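How to Get a Condo Unit Ready for Showings

By Mayuree Rungrueang, Tinuva Realty

Most of the units I list at Medemberg are sold furnished, and the seller usually lives somewhere else. The steps below are the ones I send to every owner before we book a first showing. Plan on one weekend if the unit has been rented recently, and two if it has been closed up.

Step 1. Get the paperwork together first

Ask the association office for the current budget, the rules on short-term rentals and the last 12 months of meeting minutes. Buyers ask for these at the first visit. Write down the monthly fee and what it covers. For a two bedroom at Medemberg it is $1,083, with water, trash and basic cable included. If you have rental statements, print them by month. A yearly total alone raises questions.

Step 2. Clear the small stuff

Drawers get opened at showings. Empty the top ones in the kitchen, baths and bedrooms, and box up anything you plan to keep. Small containers can go in one drawer or one box, as long as they all go to the same place.

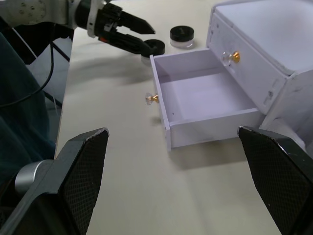
Small jars with lids, next to a white chest of drawers.

Leave the dishes, pans and linens if the unit is being sold turn-key. Those belong on the inventory list, so count them now and sign the list before it goes to your agent.

Step 3. Check every lid, door and hinge

Walk the unit with a screwdriver. Open and close each cabinet, closet and storage box. Tighten loose knobs. Salt air is hard on hinges, and a door that drops when you open it makes a buyer wonder about the air handler. Replace rusted hinges in pairs - the new ones rarely match the old.

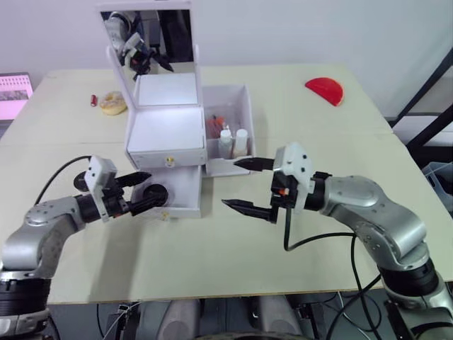

Step 4. Set the lights and the thermostat

Put the same color bulb in every fixture in a room. Open the blinds fully on the water side and halfway on the walkway side. Set the thermostat to 74 an hour before the showing. If the unit is on a lockbox, leave it at 76 and ask the agent to turn it down on arrival.

Step 5. Wipe down tables and counters

Do this last, after the boxes are out. Use a damp cloth with a little dish soap, then a dry one. Light-colored tops show rings and scuffs in afternoon sun, so look across them from a low angle near the window. Leave one item on the dining table at most.
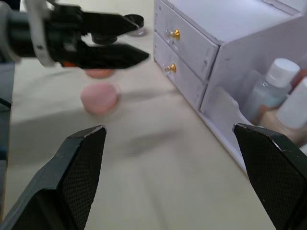
Step 6. Write the access sheet

Put the gate code, parking space and elevator bank on one page and send it to your listing agent. Include the unit number on the storage cage too. Mine once sent a buyer to cage 17 when it should have been 56, and we lost half an hour. Keep a copy of the sheet inside the kitchen cabinet nearest the door.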